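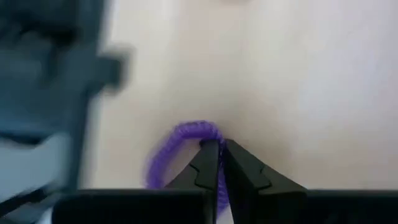
Purple loop.

Marnelus Household Sorting Group
Minutes of the meeting held 2022-12-16

In the chair: Zulmira Ramalho
Minutes: Darmawan Pangaribuan
Apologies: the two members from Vlachopoulos, who sent a kind note and a tin of butter cookies that did not last past item 1

1. Welcome and last minutes

Zulmira welcomed everyone and thanked those who had come in from the far parking lot in the sleet. The last minutes were read and accepted with one correction: the drawer dividers were ordered through Zovwood and not through Cisico, as I had written. My apologies to both, and thank you to the several people who pointed it out so gently.

2. Small soft things

We spent longer on this than the agenda allowed, but it was a good talk and I would not have wanted to cut it short. The question was where the hair ties and fuzzy loops should live, and whether they count as one kind of thing or several. Zulmira felt that anything soft, round and stretchy ought to go together, because that is how most people look for them at home. Darmawan (that is me, writing about myself, which always feels odd) thought the fuzzy ones should be kept apart, as they pick up lint from everything and then pass it along to their neighbors.

The purple one was brought up more than once. It is such a strong violet that it can be spotted against a pale surface from across a room, and there was warm support for keeping a few bright items like it in every set, mixed in with the plainer ones. It was also pointed out that a loop standing up in an arch is a good deal easier to pick up than one lying flat.

Agreed: soft loops of all kinds to be listed together for now, with the fuzzy ones in their own bag inside the group. To be looked at again in March.

3. Item list

The list now stands at 119 entries. Of these, 27 still have no settled home, and Zulmira asked that we please not add any more until those are dealt with. Most are kitchen odds and ends. There was a friendly disagreement over the melon baller, which has been carried over.

Action: Darmawan to send the 27 around with a blank column for suggestions.

4. Shelf and baskets

Everyone seemed pleased with the low shelf. The light wood top looks nice with the black legs, and the three green baskets fit along it side by side with the front legs standing up past the board at either end. Several people said how cheerful the green is, especially with the ceiling lights coming through the slots. One member would have liked a quieter color and asked that this be recorded, so here it is, recorded.

We then talked about the slots. They are fine for anything of a decent size, but thin things could poke through or slip out, and the loops in item 2 might well catch. Lining the baskets with cloth was suggested, and so was simply keeping small items in bags. The bags won, mostly on account of the washing.

Agreed: baskets to stay on the top board. Labels to go on the solid rim, where they can be read without bending down.

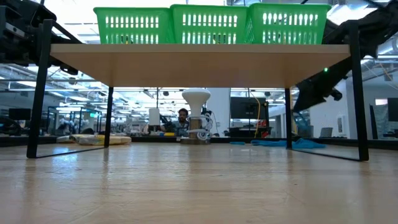 5. Money

The balance is 79 dollars after the dividers. Zulmira proposed setting aside 20 dollars for bags and labels, and this was passed without much fuss.

6. Any other business

The cookie tin is to be washed and returned to Vlachopoulos with our thanks. Somebody has left a gray scarf on the coat hooks. Next meeting to be fixed by email once people know their plans for the new year.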